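4.2 Hand-over trials with wrist-mounted cameras
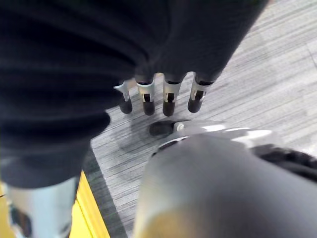
Figure 3. Wrist camera view over the carpeted floor, showing four downward-pointing fingers with black tips, dark fabric above them, and the gray housing close to the lens at lower right.

The second set of trials compared the two hands under the conditions in which the first set had given the least consistent results, namely over carpet and with loose cloth in the workspace. The Garside hand has multiple jointed fingers. The Dresside unit is a parallel gripper with flat pads. Both were driven by the same controller, running the same firmware, and both were tested at the Sketdale laboratory over a period of several weeks ending in July. Arm speed, approach height and grip force limits were held at the values given in Section 3 unless stated otherwise.

A total of 436 attempts were logged. Of these, 186 were made with the Dresside gripper and the remainder with the Garside hand. The imbalance is a result of the abort rule described in Section 3.4, under which a block of attempts was ended early if the controller reported a force fault on consecutive trials. The Dresside gripper triggered this rule more often, and its blocks were accordingly shorter. We did not pad the short blocks with additional attempts, as this would have changed the order in which the cloth samples were presented.

The cloth samples were cut from Feltex sheet in two weights. Each was laid flat, folded once, or dropped from a fixed height to give an irregular heap. Dropped samples were the hardest case for both hands. With a flat sample, the approach could be planned from the overhead camera alone, and the wrist camera added little. With a dropped sample, the overhead camera often placed the highest fold correctly but gave a poor estimate of its height, and the final part of the approach depended on the wrist view.

The position of the wrist camera therefore matters more than we had assumed when the mounts were designed. In the view of Figure 3, a large part of the lower right of the image is taken up by the housing, which is close to the lens and out of focus. This region carries no information about the workspace and was masked before the images were passed to the contact estimator. The mask was fixed for each mount and was not adjusted between trials. A tighter mask would have recovered a small number of pixels near the rim of the housing, but bright reflections along that rim produced false edges in early tests, and we preferred to discard them.

The fingertips presented a separate problem. Their black surfaces are easily separated from the gray carpet by a simple intensity threshold, but the same threshold fails where a tip passes in front of dark cloth. The silver-gray segments above the tips do not have this weakness. We changed the tracker to locate each segment first and to infer the tip position from the segment's axis and the known finger length. This adds a small error when a tip is deflected under load. The error was acceptable for approach planning and too large for force estimation, and for the latter we relied on motor current only.

Shadow was a lesser concern. The diffuse shadow beneath the fingers was at first treated as a nuisance and suppressed by local contrast normalization. Later inspection of the logs showed that the distance between a fingertip and the darkest part of its shadow changed steadily during descent and could be used as a coarse check on height. We used it as a check and did not feed it into the controller. It depends on the placement of the room lights, which differ between our laboratory and the sites where the system is intended to run.

The carpet itself affected the two hands differently. Its fine streaked pattern runs at an angle across the wrist view, and the optical flow module tended to report motion along the streaks with less confidence than motion across them. For the Garside hand, whose approach was close to vertical, the effect on final position was negligible. For the Dresside gripper, which was brought in at a shallow angle so that one pad could slide under the cloth, lateral drift was visible in the logs whenever the approach direction lined up with the streaks. Rotating the approach removed most of the drift at the cost of a longer path.

Controller settings were compared in three configurations: position control throughout, position control with a switch to force control at first contact, and impedance control throughout. The switched configuration was the most sensitive to errors in the contact estimate. When contact was reported early, the fingers closed above the cloth; when it was reported late, the tips pressed into the carpet before closing, and the force limit was sometimes reached. Impedance control was more tolerant of both errors and is the configuration used for all results in the next section. Position control was kept as a baseline only.

Two limitations should be noted. The fabric samples came from a single supplier, and we have no data on knitted or stretch materials. In addition, the camera mount on the Dresside gripper was replaced partway through the trials after its bracket loosened, and although the calibration was repeated, attempts before and after the change are reported separately in Table 2.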